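Two Grippers, One Stack of Cups
3 January 2021

The first thing Wiroj Bunnag does in the morning is check the zero. He closes the gripper on nothing, reads the width the controller reports, and writes it on a sheet taped inside the cabinet door. If the number has drifted overnight, he runs the calibration again before anything else gets switched on.

Bunnag runs the test room at Melance, a small automation firm in Wurville that sets up arms for kitchens, canteens and packing lines. Since March he has been comparing two grippers for a customer that wants clean tableware sorted and stacked at the end of a wash line. One is the McKinnon, a two-finger parallel model with hard fingertips. The other is the Toris, which has softer pads and closes more slowly. Both bolt to the same wrist with the same four screws, and swapping them takes 12 minutes if the cable behaves.

The customer expected the choice to come down to grip force. Bunnag did too. He set both units to the same force and ran 288 picks with each, on the same objects and with the same arm speed. Neither crushed anything. The differences showed up in places he had not planned to measure, and he had to add two columns to his log.
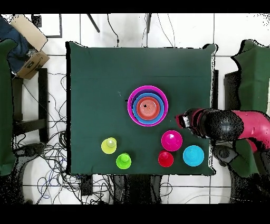
Approach is where most picks go wrong. The arm comes in over the table, and the wrist takes up a good deal of room above whatever is being picked. When two objects stand close together, the fingers need a gap on both sides of the target, and a gripper that opens wide can knock the neighbor before it touches the thing it came for. A magenta cup and a red one set upside down, one right below the other on the cloth, make a fair test of that. The McKinnon's fingers are thin and slide into a narrow gap. The Toris pads are thicker, and Bunnag had to teach it to turn the wrist and come in from the open side.

Cups that are upside down bring up a second problem. The raised base is a tempting place to grab, because it is narrow and easy for the camera to find. It is also short. The McKinnon could hold a cup by the base, but the cup tended to tilt as it left the table, and a tilted cup does not go down well on another one. The Toris did better there. Its pads gave a little and the cup stayed level more often. On the body of the cup, lower down, the two were about even.

Bowls were another matter. A nested stack offers one rim inside another, and a gripper that goes a few millimeters too deep takes two bowls when it was sent for one. The McKinnon did this more than 70 times before Bunnag changed the approach height. After the change it was still the less forgiving of the two. With the Toris, the inner bowl was more likely to slip free when the fingers came in slightly off center, and then the pick simply failed and the arm tried again. Bunnag prefers that.

"A missed pick costs you a few seconds," he said. "A double pick goes down the line and somebody finds it later."

The controllers deserve a mention. The McKinnon unit reports finger position all the time, so the program can tell that it has closed too far and missed the object. The Toris reports only open, closed or holding. For a week Bunnag thought the Toris was dropping cups on the way up, until he found that the holding signal came on late and the arm was leaving early. He added a pause of 3 tenths of a second – not elegant, he says – and the drops stopped.

Price did not settle anything, as the two quotes were close. Spare parts might. The Toris pads wear and have to be replaced, and the customer would need to keep a box of them on the shelf. The McKinnon fingertips looked the same at the end of the trial as they had at the start.

Melance has recommended the Toris for the bowls and is still undecided about the cups. One proposal is to run a gripper of each kind on separate arms, which the customer likes and the customer's floor plan does not. Bunnag has asked for another set of runs with the McKinnon, using rubber sleeves over the fingertips. The sleeves are on order.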